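Villca Skin and Body Care
Notes on caring for dry hands this season, from the Villca customer care desk. A thread.
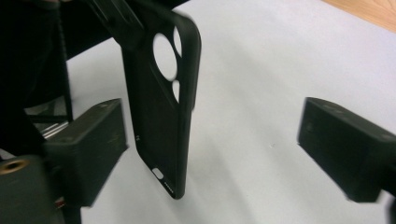 Hand and Body Care

1/ Cold air outdoors and heated air indoors both draw moisture from the skin, and the hands usually show it first. The questions we receive on this subject are much the same every year. Our customer care desk has gathered the answers in one place.

2/ Wash with lukewarm water. Hot water removes more of the skin's own oils than is needed to get the hands clean. A mild liquid soap is suitable for most people. Bar soap may also be used, provided it is labeled for dry or sensitive skin.

3/ Pat the hands with a towel and leave them slightly damp. Apply cream within a minute or two of washing. Cream applied to damp skin spreads further, and a smaller amount is required.

4/ On quantity: customers often tell us that a hand cream "sits on top" of the skin. In most cases too much has been applied. A portion the size of a pea is enough for both hands. Begin with the backs of the hands, then the knuckles, then the sides of the fingers. The palms will receive what is left over.

5/ Rosaura Nina, who heads our product team, recommends keeping two textures at home. A light lotion is more practical during the day, when the hands are in use. A thicker balm is better kept for the evening, when it can be left undisturbed.

6/ For very dry hands, apply the balm generously before bed and cover with clean cotton gloves. Three nights in a row is a reasonable start. After that, once a week is sufficient for most customers.

7/ Please do not use balm under gloves on skin that is cracked, bleeding or infected. A pharmacist or doctor should be consulted first. Our products are cosmetics and are not intended to treat any medical condition.

8/ Cuticles. These should be softened and pushed back gently after a bath or shower. We do not advise cutting them at home. One drop of oil for each nail, massaged in until it no longer shines, will keep the edges from splitting.

9/ We are asked whether body oil may be used on the hands. It may. Oil alone does not add water to the skin, however, so it should go on after a lotion or directly onto damp skin. Allow five minutes before handling paper, silk or untreated leather.

10/ Hand scrubs should be used no more than once a week in cold weather. Our Promurden sugar scrub is fine-grained and may be used on the elbows and heels as well. Rinse it off fully - grains left between the fingers can irritate the skin.

11/ Fragrance. Customers with sensitive skin should choose the unscented versions, which are marked with a gray band on the lid. The scented and unscented hand creams share the same base, and the price is the same for both.

12/ To test a new product, apply a small amount to the inside of the forearm and wait 24 hours. If redness or itching appears, wash the area and do not continue. Unused product may be returned to the store with the receipt.

13/ The Jornico hand balm is now supplied in a wider jar. The formula has not changed. Several customers wrote to say that the former jar was difficult to empty, and we are grateful to them for taking the time.

14/ Refills: the 400 ml hand wash pouch is once again available in all stores. It fits the existing glass bottle, which should be rinsed and left to dry completely before it is filled. Please do not top up a bottle that still contains product.

15/ The Brimstead store will hold an open afternoon on hand care on 28 November 2025. Amparo Arboleda and Ankit Vashisht will give short hand treatments and answer questions on dry skin. No appointment is required, and there is no charge.

16/ Visitors are asked to arrive without nail polish if they would like the cuticle treatment. Remover will be available at the counter for those who forget. Rings may be left on for the hand massage - small dishes are provided for anyone who prefers to take them off.

17/ Last season's open afternoons brought in nearly 700 visitors across our stores, and waiting times were longer than we would have liked. At Brimstead there will be a second treatment table this year, and the store will stay open an hour later.

18/ A question received while this thread was being prepared: does hand cream expire? Yes. The small open-jar symbol on the label gives the number of months a product should be kept after opening. For our hand creams the figure is 12. Discard any cream that has changed color or smell, whatever the label says.

19/ A second question: may hand cream be used on the face? We do not recommend it. Hand creams are richer and can block the pores around the nose and chin. The reverse is quite acceptable, and a face cream that has not suited you can be finished on the hands.

20/ Storage. Keep creams and balms away from radiators and sunny windowsills. A balm that has melted and set again may feel grainy. It remains safe to use, and the grains will soften with the warmth of the fingers.

21/ Children's hands need very little. A plain, unscented lotion after the evening bath is enough in most homes. Please keep oils and balms out of reach of small children, as spills make floors slippery.

22/ Nelly Rivadeneyra of the customer care desk will reply to questions left under this thread during store hours. For questions about an order, please send a private message with the order number and do not post it publicly.

23/ Our next thread will cover the care of dry feet and heels, and a further one on preparing the skin for spring is planned for March. Requests for other subjects may be left in the replies.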